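How does an organisation buy a robot?

Information for younger readers, from the Brimbridge Learning Service

When a family buys a bicycle, somebody has to ask a few questions first. Is it the right size? Is there room to keep it? How much money has been saved? An organisation that wishes to buy a robot must ask the same kinds of questions, but there are more of them, and the answers have to be written down.

Step one: What is the job?

Buying begins with a job that needs doing. The organisation writes a short list of what the robot must be able to do. It might say: "The robot must open a fridge, pick up a drink and put it in a tray." This list is called a specification. A good specification is clear enough for two different people to read it and imagine the same robot.

A job that sounds simple to a person can be hard for a machine. You can pick up a can while talking to a friend. A robot needs a hand that opens to the right width, closes with the right amount of force and fits into the space between one can and the next. If it squeezes too hard, a thin can will dent. If it squeezes too gently, the can will slip.

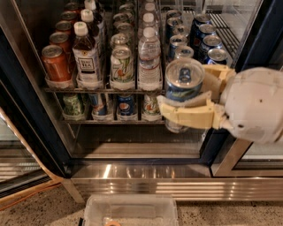

A robot's gripper holding a blue drinks can upright at an open fridge.

Robot hands are often called grippers. Some have two fingers and some have more. Some are bought ready-made, and others are printed in plastic on a 3D printer. Printed fingers can be a sensible choice for a first robot, as a worn finger can be printed again. The buyer should ask what shapes the gripper can hold. Cans and bottles are different widths, and a bottle may have a narrow neck and ridges along its sides.

Step two: What will it cost?

The amount of money an organisation plans to spend is called its budget. The price of the robot is only one part of it. At our centre in Citstead, the budget for a small gripper project was £4000. The gripper itself cost £1613. The rest was set aside for spare fingers, cables, training for staff, and repairs.

Grown-ups use the words "running costs" for money that must be spent again and again after something has been bought. Electricity is a running cost. So is a yearly safety check. A bicycle has running costs too, such as new brake blocks and inner tubes.

Step three: Where will it work?

Before an order is placed, the room must be measured. These are some of the questions that our staff use:

Is the doorway wide enough for the robot to come through?
Can the robot's arm reach the shelves it will use?
Is the floor flat?
Where will the cables go, so that people do not trip over them?
Which way do the cupboard and fridge doors swing?
Where will people stand while the robot is moving?

Step four: Who will sell it?

The organisation sends its specification to several companies and asks each one for a price. The written answer is called a quotation. The cheapest quotation is not always chosen. A company may charge less but take longer to send spare parts. For our project we compared quotations from 2 suppliers, Stultirum and Bermúdez, and gave each one marks for price, safety, delivery and help after the sale.

Step five: Trying it out

A careful buyer asks for a trial. During a trial the robot does the real job many times, and a member of staff records each attempt. Our trial is planned to last around 9 days in March. If the robot does not meet the specification, the supplier must put matters right before the final payment is made.

Words to remember

Specification: a written list of what the equipment must do.
Budget: the money that has been planned for something.
Quotation: a price offered in writing by a company.
Running costs: money that is needed to keep equipment working.

Something to try at home or at school

Choose one small job, such as putting pencils back in a pot. Write a specification for a robot that could do it. Then make a list of everything the robot's owner would need to pay for in its first year.

This page was last reviewed on 16th January.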